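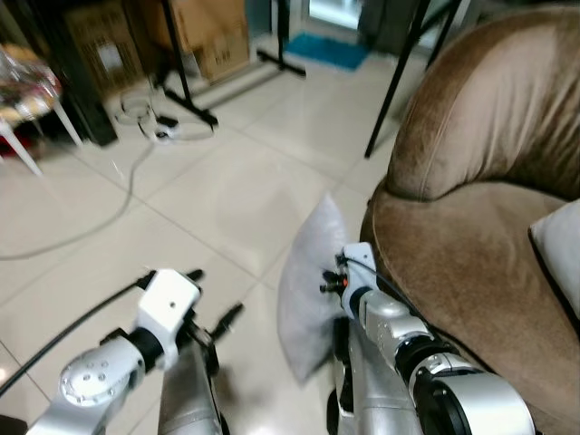 Pillow handling beside the sofa, right gripper closed on the fabric.

Review: Grornus finger pad kit, fitted to a two-arm soft goods cell

Kistmont supplies the Grornus kit as four moulded pads, screws and a strip of adhesive film. We fitted a set to our arms at Eswood in December. The job took 30 minutes, most of it spent cleaning old glue off the fingers.

Grip on pillows is good at low closing force. Thin cloth is harder work for the pads, and ours were inspected every 500 cycles.
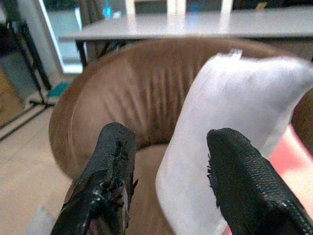
Wear starts at the inner edge — first loose fibres, then small flaps that can catch on a weave. Trim them flush with a sharp blade and do not pull. Once the coating has torn along the side, trimming only delays replacement. Our first set was retired at 1033 cycles; the maker's sheet suggests roughly 600 for cloth.

Re-zero both grippers after any pad change. The printed instructions leave this out. Spare screws are not included.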